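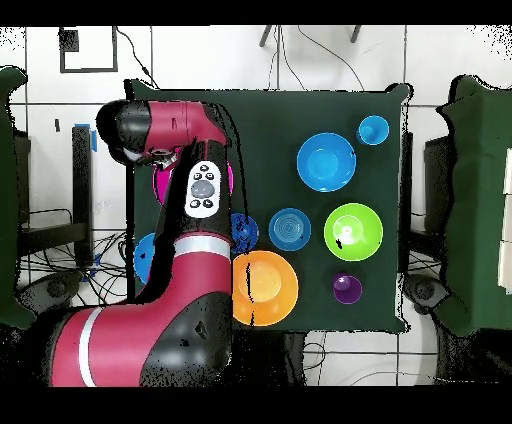 3.2 Collecting the demonstrations

The quality of a learned placing policy depends heavily on the examples it is given, and most of our effort went into collecting them. All demonstrations for the Brorkville set were recorded by two operators, Mahmoud Abou Zeid and Wumpini Bawa, who guided the arm by hand through each task. The objects are plain colored bowls, cups and a plate set out on a dark green cloth, as in Figure 4. We kept the arm in view of the head camera during recording, even though it often hides part of the table. In Figure 4 the upper link covers most of a light blue bowl at the left edge of the cloth, and the magenta bowl behind the arm shows only as a curve. A policy that has never met this kind of blocked view tends to stop or reach for the wrong object, so we did not filter such examples out.

Figure 4. Head camera views of the table and arm.

Each operator worked in blocks of 23 demonstrations and then changed the layout. Instructions were drawn from a list of 100 short sentences, such as "put the purple cup in the orange bowl." The operator read the sentence, moved the arm to its start pose and began recording with a foot pedal. Attempts with a dropped object were kept but marked as failures. After removing recordings with missing joint readings, we were left with 2,442 demonstrations, stored in the Drodlow format.

Depth data needed separate handling. Shiny surfaces and sharp edges can leave holes in the image, and we did not fill them in.
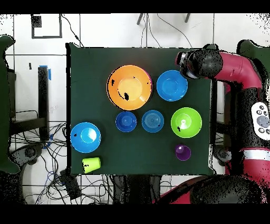 Why were the holes left in the training data? The policy has to work with the same camera after training, and filled images would differ from what it receives at run time. We tested a simple filling step early on and dropped it when placing became less accurate near bowl rims.

Layouts were chosen by the operators with one rule: the target object could not stay in the same place for two blocks in a row. El Ouafi's sampling script was used to pick the target.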